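Robots open the old computers at Mundmont open day

By Giang Châu

In November our recycling centre in Mundmont opened its doors for one afternoon, and the visitors could see how a robot is learning to take apart desktop computers. The centre has received 1,674 old machines this year from schools, offices and private homes in the district. Until now all of them were opened by hand, and this will continue for some time yet, but the project called Otov wants to give a part of the work to a robot arm.

The demonstration was led by Margit Farkas, who is responsible for the workshop. She explained that the cover is still removed by a person. After this the robot goes into the case with its gripper and works at the places where the drives are held. Many desktop computers have blue plastic parts there, which a person can press or pull with the fingers. For a robot it is more difficult, as the plastic is small and there are cables in the way.
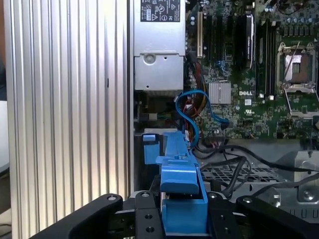 Mundmont Neighbourhood News, Issue 187, page 30

"People ask me why we don't use a stronger gripper," said Mrs Farkas. "But strength is not our problem. If you pull the latch with too much force it breaks, and then the drive stays inside and somebody must come with a screwdriver." She showed a small box of broken latches from the first months of the project, and several children were permitted to take one home.

The programming is done by Seung-woo Tak, a student who came to the centre for his practical semester and has stayed longer than he planned. He told the visitors that every model of computer has its own arrangement inside, and also that two computers of the same model can be different when an owner has added a card or changed a cable. The project therefore keeps a list of the models which the robot has practised on. At the moment there are 28 of them, and Mr Tak hopes to add the most common tower models before the winter is over.

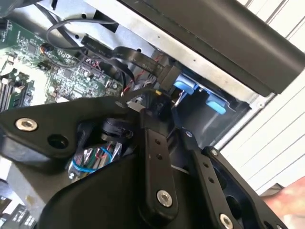
The drives are handled separately from the other parts. They go into a locked cabinet and the data is destroyed before the metal is sold. Memory modules and power supplies are tested, and what is in good condition is used again in computers for families who need one. The remaining boards are sent to Prekus, the company which buys the material from the centre and which also paid for the gripper.

Not all questions were about technology. Ziad Nimri, who has been dismantling computers at the centre for many years, was asked if he is worried for his job. He answered that he would be glad to give away the drives, as his thumbs are sore from them every evening, and that there is enough other work on the shelves. Printers, for example, are not in the plan of the project at all.

The next open day will be held in spring. Residents who would like to bring an old computer may do so at the side entrance during the normal hours. Please remove any discs from the tray and keep your power cord with the machine. Monitors are accepted too, but please ask at the counter first.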